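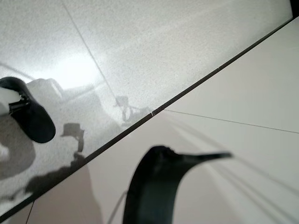 **Ditte Vídalín**
*Writer of the Pollness thrillers, reader of everybody else's*

I promised a few of you in December that I would write something about how the fourth Pollness book was coming along, and then I went quiet, which those of you who have been reading this blog for a while will know is what I do when a book is not coming along at all. So first of all, thank you for the patient emails (and the impatient one, you know who you are, I did laugh). There is a draft now. It is 725 pages in the big type I use for reading at night, it has two chapters numbered 31, and the villain changes his eye color somewhere on the ferry, but it has a beginning and an end and you can walk from one to the other without falling into a hole.

The trouble all winter was the poison. If you have read the first three you'll remember that people in Pollness mostly get shot at, or pushed off things, or locked in the fish warehouse, and I wanted something slower this time. I made up a drug called Ditine, named after myself because I was tired and it was late and I fully meant to change it. Then I wrote a hundred pages in which everyone says "Ditine" in a hushed voice, and now I can't hear it any other way, so it stays. My sister thinks it sounds like a cough drop. She may be right, but she also guessed the killer in book two from the cover, so I have stopped showing her things early.
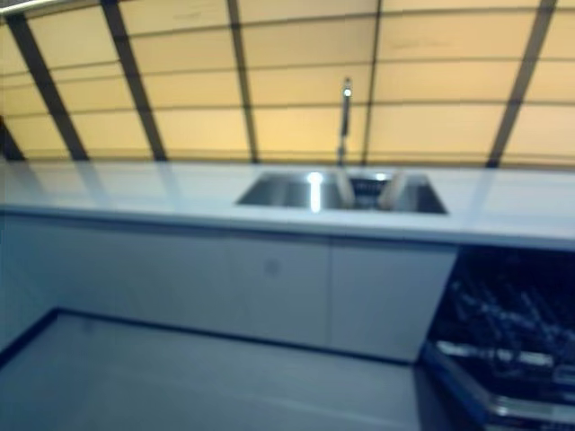
What I hadn't understood about a slow poison is what it does to a chapter. With a gun you get your fright and then you get to breathe out. With a poison the reader knows on page 40 that the harbor master is dying, and he doesn't know, and he goes on for ages buying bread and arguing with his son about the boat. I loved writing that part! I wrote far too much of it. He bought an awful lot of bread. My editor at Lunde, who is a kind woman and puts her worst news in the middle of a paragraph where you might miss it, wrote that she had started hoping he would hurry up.

She wanted me to cut 2000 words from his last week. I cut 300, felt very brave, and sent it back. She sent it back again. We went on like that for a while, and I am a little embarrassed to say how long, but in the end I moved the scene with the son to the front of the book, before anybody has swallowed anything, and after that the whole week could shrink down to a few days and I didn't miss the rest. The bread is down to one loaf.

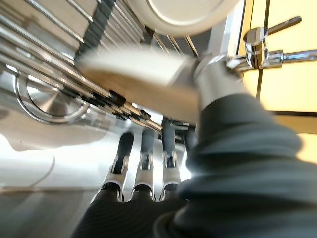

*Laltmont, March 13, 2025*

Back again after a night's sleep and a long walk up to the reservoir, where I went over everything above in my head and decided to leave it as it was, rambling and all.

I wanted to say something about endings too, because several of you asked whether this is the last Pollness book. I have been reading a lot of final volumes lately, the kind where every person who ever had a speaking part comes back for the last battle, and I get such a warm feeling from them, like a family party where even the difficult uncle has brought a cake. But I also notice that I skip. By the third reunion I'm flipping ahead to find out if the dog lives. So when I sat down to plan mine I made a list of everyone readers might want to see again, and there were 20 names on it, and I crossed out all but four. If your favorite was the dentist from book one, I'm sorry. I liked him too. He's fine, he has moved inland and he is doing well.
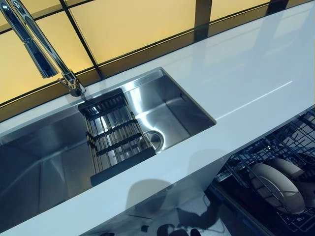
The other thing I had to settle was how much the reader gets to know about the people at the top. In the earlier books there is always somebody richer and further away giving the orders, and I was happy to leave them as a voice on the telephone, partly because it was creepier and partly (mostly) because I had no idea who they were. You can't do that forever. At some point a voice on the telephone has to walk into a room and take off its coat, and then it has to be a person with a bad knee and opinions about soup, and still be frightening. I rewrote that entrance more times than any other page I've ever worked on. In the version I have now she comes in, asks for a chair by the window, and is very polite for eleven pages. I hope it works. I was scared of her when I read it through, but I had also had a lot of coffee.

As for whether it's the last one, I go back and forth. The story that started with the drowned surveyor is finished, that much I can tell you, and there is no cliffhanger. But there's a young constable who turns up late in this one to direct traffic, and she has already had more to say than I planned for her.

The copyedit comes next, so I'll be spending the coming weeks on commas and on that man's eyes, which I think are going to be gray. If you've read a thriller lately with a really good slow poisoning in it, do leave me the title in the comments. I've been saving up my reading for when the pages are out of the house.

Ditte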